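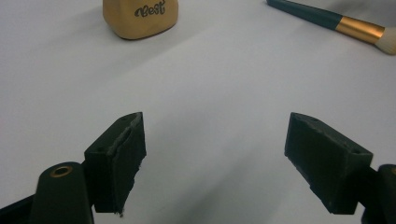

What to do with makeup brushes and small desk things on a white table that doubles as a vanity?

Asked March 18, 2022 in Home Organization > Small Spaces
Viewed 1468 times
3 answers

I have one table in my bedroom and it has to be both a desk and the place where I do my makeup. The top is smooth and very light, a gray-white color. It looks good when it is clear, but everything I put on it stands out. Right now there is a teal makeup brush with a gold band lying across one corner, and next to it a squishy tan cube with "Best" written on it in script. The cube was a small gift from work and I like having it in reach when I am on calls. Those are two of the things I use most, so they are always out.

The rest of it goes back and forth between the table and a shoebox on the floor. I have 24 brushes, which I know is more than I need, plus a few sponges, a compact, tweezers, and then the desk side of it: pens, a tape roll, sticky notes, a charger, and a couple of small things like the cube that have no real use.

My questions:

1. Is it bad to leave the brushes lying flat on the table? They roll, and the white bristles on my big one pick up dust and gray marks.

2. How do I keep makeup from staining a light tabletop? I already have a faint pink spot near the back that I can't get off with a wet paper towel.

3. Should makeup and desk things go in the same organizer, or is that asking for a mess?

The table is 59 inches wide and has no drawers. I rent, so I can't put shelves up. I would like to spend as little as possible. I looked at the Dorneo acrylic tower but it is tall and would block the window.

Edit: several people asked what the table is made of. I don't know. It came with the apartment and there is no label under it. It doesn't feel like real stone.

Edit 2: The foam cube has a dull patch on the bottom now too. If anyone knows how to clean that kind of thing, please add it to your answer.

Comments on the question

What do you use to clean the brushes now?

Hand soap, maybe once a month. Less in winter.

Can you put anything under the table, like a rolling cart? That would change my answer.

There is room on the left side but my chair has to fit too. A narrow cart would work.

Answer 1 (accepted, 197 votes)

I had the same setup for years in a studio apartment. I will take your questions in order.

Brushes lying flat

Flat is fine, and for a wet brush it is better than standing it bristles up. Water runs down into the metal band and loosens the glue, and then the brush sheds or the head comes off. After washing, lay them flat on a folded towel with the bristles hanging just over the edge of the table so air gets to both sides. Leave them overnight. A big fluffy one may need longer.

Once they are dry, store them upright in a cup with the bristles up. Any heavy cup or short jar will do. If it is a wide one, fill the bottom inch or two with clean aquarium gravel or dry rice so the handles stay put. Change the rice now and then.

For dust, only keep out what you use in a normal week. With 24 brushes I would guess that is five or six. The others go in a zip pouch or a lidded box. Light bristles show everything, so if your big white one is for powder, give it its own small bag with some air holes or a mesh side. Do not seal a brush in plastic if it is at all damp.

Wash the ones you use with foundation or concealer once a week. Powder brushes can go two or three weeks. Hand soap works but it leaves bristles stiff over time. Baby shampoo is cheap and rinses out better. Keep the metal part above the water while you wash and squeeze the bristles in the direction they grow.

Stains on the table

Since you don't know the material, start with the weakest thing and stop when it works.

First, a drop of dish soap in warm water on a soft cloth. Let the damp cloth sit on the spot for five minutes before wiping. Most makeup has oil or wax in it and plain water won't move it.

Second, an oil cleanser or micellar water on a cotton pad. It takes lipstick and cream blush off a table the same way it does off skin. Wash the area with soap afterward or it will stay greasy and collect dust.

Third, a paste of baking soda and water. Rub lightly with a finger and not with a scrub pad. Try it first at the back edge, where a dull spot would not be noticed.

I would not use nail polish remover. Acetone can ruin a painted or plastic surface in seconds, and the table belongs to your landlord. Same for bleach. Go easy on those white melamine sponges too, they are a very fine abrasive and can take the shine off.

To keep new stains off, do your makeup on a mat. Mine is a silicone baking mat cut in half. A vinyl placemat is good too. When you are done, lift the mat, shake it over the trash and stand it up behind the table. The brushes will also roll less on silicone than on a bare smooth top.

Makeup and desk things together

Keep them apart. Pens leak, and powder gets into everything. I use two shallow trays, one at each end of the table. The makeup tray has the brush cup, the compact, tweezers and whatever I used that morning. The desk tray has pens, tape, notes and charger. At 59 inches you have plenty of room for both with a work area in the middle. When you switch from one to the other, you move the mat and nothing else.

Trays do not have to be bought. A baking sheet from a thrift store works, or the lid of a sturdy gift box lined with shelf paper.

The foam cube

Those are usually a soft foam with a thin skin on the outside. Wipe it with a cloth dampened with water and a little dish soap, then wipe again with plain water and pat dry. Don't soak it. If there is a crack in the skin the foam will take in water and stay wet inside for days. Don't rub over the lettering. The printing on mine came off after two cleanings, and I was only using soap. When it gets sticky, dust it with a bit of cornstarch and brush off the extra.

Give it a place on the desk tray, away from anything with pigment in it. Foam takes color from blush and lipstick and you will not get it out again.

Comments on Answer 1

The oil cleanser took the pink spot off. I left it on for a minute and it wiped away. Thank you.

Good. Check it again tomorrow in daylight. Sometimes a shadow of it shows up once the surface is dry.

I would add that rice draws bugs in some climates. Gravel or glass beads are safer.

Fair point. I live somewhere dry and never had that problem.

Does the flat drying also apply to the short eye brushes?

Yes, same thing.

Answer 2 (24 votes)

If you can fit a narrow rolling cart on the left side, get one and take nearly everything off the table. I have the three-shelf Hellano one. Top shelf is daily makeup, middle is hair, bottom is office things. It rolls under the table when I'm not using it. The wheels are not great on carpet.

You have to measure first. Take the height from the floor to the bottom edge of the table frame, not to the underside of the top, or the cart will hit the rail. I returned my first one for that reason.

For the brushes I like a roll with elastic loops, the kind artists use. Mine came from Vương, a small sewing shop in Tovotthorpe, but any art supply store will have something close to it. You lay it open while you do your makeup and then roll it up with a tie. It holds more brushes than a cup and they don't get dusty. The downside is the loops are one size, so thick handles stretch them and thin ones slide out. Only put dry brushes in it.

Also, I would go through the brushes before buying storage for them. Put all of them in the shoebox. Each time you use one, put it in a cup when you are done. After a month look at what is still in the box. I got rid of more than half of mine that way. Some were shedding and some were duplicates that came in gift sets.

I don't have any advice on the foam thing. I'd keep it, it's small.

Comments on Answer 2

How wide is your cart?

I don't remember, but it is narrow enough to go between my desk and the wall. Measure your gap and go an inch under.

I tried the shoebox method and it works, but wash the brushes that go in the box before you start or you end up storing dirty ones for a month.

Answer 3 (2 votes)

just get a mug. i have all mine in a mug, pens too, never had a problem. and put down a cheap tablecloth if your worried about stains

Comments on Answer 3

The asker said they want to keep makeup off the pens.

they asked IF they should. i said its fine

Related questions

How often should a fluffy powder brush be washed?
Getting foundation out of a light-colored rug
Narrow rolling cart that doesn't tip over
Old shelf liner stuck to the bottom of a tray
Best way to clean a foam stress toy without taking the print off
Renting a furnished apartment: who pays for marks on the furniture?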